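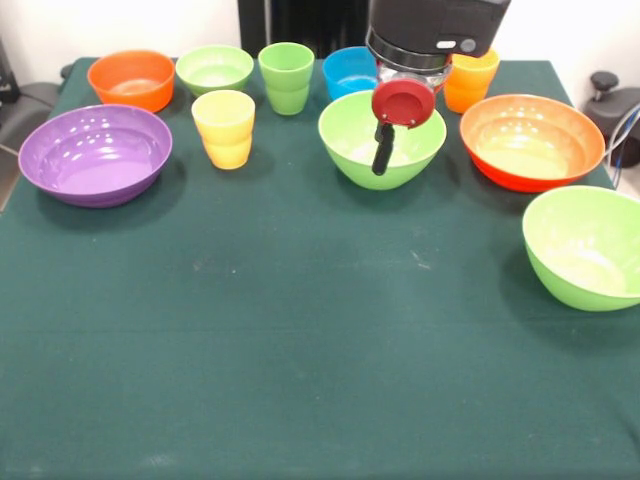
Roltton Publishes Service Routine for Its Drumis Bench Cell

GRANANCE, Thursday, January 9, 2025 — Roltton has released the service routine it uses on Drumis, the single-arm cell at its Granance workshop. The cell handles plastic bowls and cups on a cloth-covered table.

The routine is split into a daily check and a longer monthly one. The daily check takes 15 minutes. An operator wipes the gripper, checks the finger for play and runs the arm through its home position at low speed. The cloth is pulled flat and fixed again if it has shifted.

The monthly check has 39 steps and covers the wrist bolts, the cable runs and the zero point of each joint. Finger screws are replaced at every fifth check, worn or not. After any finger change the tip height must be set again over a bowl and over a cup — the two settings are stored separately.

Roltton wrote the routine with Nyarko, which supplies spare fingers for the cell. Stops for unplanned repair fell by roughly 70 percent after the workshop adopted it.

The routine is free to download from the Roltton website. Printed copies can be ordered from the Granance office.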